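Kitchen Notes: Looking After Boards Through the Dry Months

Heating season starts early at Pratenside, and every year the same thing happens to the cutting boards in the shared kitchens. They dry out, they cup, and by spring a few of them have opened along a glue line. We replaced more boards last winter than in the two before it put together. Most of those could have lasted longer with a little oil and a change in how they were washed and stored.

Ro-un Heo ran the evening session on board care last month, and several people who missed it asked for the notes. They are written up below with a few additions from Ebony Ngata, who looks after the supply closet and orders the replacements.

What goes wrong

Wood and bamboo both take up water and give it back. A board that gets wet on one side and dries on the other will move. If it happens once, the board usually settles flat again. If it happens every day in a heated room, the movement adds up and the board stays curved. You will notice it first when the board rocks under the knife.

Bamboo is a grass, and boards made from it are built up from strips glued side by side. The strips are hard and don't soak up much, so people assume bamboo needs no care. The glue joints are the weak point. A bamboo board left standing in a sink overnight can split cleanly between two strips, and there is no good repair for that in a kitchen that prepares food for other people.

Maple and beech boards behave a little differently. They take more oil, they show knife marks sooner, and they can be sanded back several times before they get too thin.

Washing

Wash both faces, even if you only used one. Use warm water, a drop of dish soap and a soft brush. Rinse quickly and wipe both sides with a towel. None of the wooden or bamboo boards go in the dishwasher, including the small ones in the Nepia kitchen. Three of those went through a full cycle in July and all three had to be thrown out.

For onion or garlic smell, rub the surface with coarse salt and half a lemon, leave it for a few minutes, and rinse. Vinegar is fine too, though Ro-un finds the smell lingers longer than the garlic did.

If you have cut raw meat, use the plastic boards on the lower shelf. We have not changed that rule.

Drying and storing

Stand boards on edge with air on both sides. The racks by the window work well. Leaning a board flat against the tile does not, as the back stays damp. Keep boards away from the radiator — the shelf over the radiator in the Plekgate kitchen has been cleared and should stay clear.

Once a board is fully dry it can lie flat. Please don't stack them straight after washing.
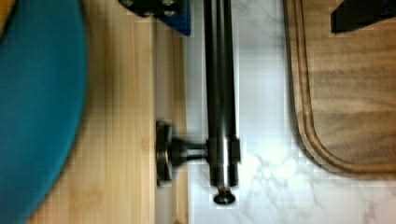 Oiling

Use food-grade mineral oil. There is a bottle in each supply closet, marked with tape. Olive oil and sunflower oil go sticky and then rancid, and we have had to scrub that off more than one board.

The board must be dry all the way through, so give it a full day after its last wash. Pour on a little oil, spread it with a folded cloth, and do both faces and all the edges. The end grain will drink more than the rest. Leave it for 30 minutes, wipe off whatever is still sitting on the surface, and stand the board up overnight.

A new board needs this every week for the first month. After that, once a month is enough from October to April, and every second month in summer. If a few drops of water bead up on the surface, the board can wait. If they sink in and leave a dark spot, it is due.

Ebony also keeps a tin of Oruseo board wax for anyone who wants a harder finish. It goes on after the oil. A thin coat is plenty.

When to give up on a board

A light cup can sometimes be coaxed out. Dampen the hollow side, lay the board hollow side down on a towel, put something heavy on top and leave it for a day or two. This works better on maple than on bamboo.

Boards with a crack you can fit a fingernail into should come out of use. So should any board with black spotting that doesn't scrub off. Leave them in the crate by the back door, where Ebony will pick them up and put out a new one. She has seven in reserve at the moment and would like to get to spring with a few left.

The next session is on sharpening. Bring one knife from home, wrapped in a towel.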